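A longish thread about the bin liner job, and why I've gone off trusting a grip sensor to tell me the truth. Settle in, it's a slow one.

1/ For anyone new, Nirow is our little gripper project, and bin liners are one of the household jobs we want it to learn. Thin plastic is a horrible thing to hold, as anyone who's fought a roll of bags at the shops will know.

2/ We do the job ourselves with the hand-held gripper first, over and over, and then the arm has a go with what it's picked up from us. We had 300 of those recordings by October and I was feeling pretty chuffed.
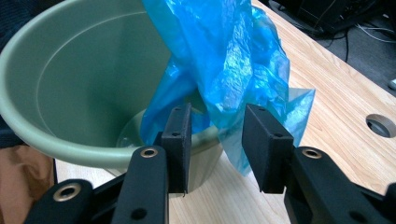 Blue liner, green bucket, fold of plastic at the right-hand finger.

3/ Then the arm started doing something odd. It would close on the liner, lift away nicely, carry on to the next step and log a success - with the bag still sitting where it had been all along.

4/ I blamed the motor (sorry, motor). Then I blamed the new pads from Doslow, and wrote them a rather grumpy email that I've since had to apologise for. They were very gracious about it.

5/ The real fault was ours. The "holding something" check only looks at how far apart the fingers stop. One layer of liner is so thin that closed on plastic and closed on nothing gave us the same reading, and I'd set the threshold loose enough to pass both.

6/ Worse, the same check had been labelling our recordings. I went back through the lot with a big pot of tea and 195 were fine to keep. The rest had a grasp marked too early or in the wrong spot, so out they went.

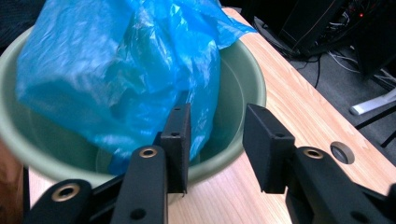 Sena Amissah wrote back that finger gap alone had caught her out with cling wrap too, and asked whether we'd thought about watching motor current as well, or doing a small test tug before the lift.

7/ Thanks Sena, the tug is a lovely idea and we're trying it now. The arm pulls back 2 cm, pauses, and checks whether the plastic has come along with it. It got through nine tries this arvo without claiming a bag it didn't have.

8/ Current was less help for us, as the film hardly pushes back at all. I'll have another look at it once the relabelling is done - still working through the towels, and there are a lot of towels.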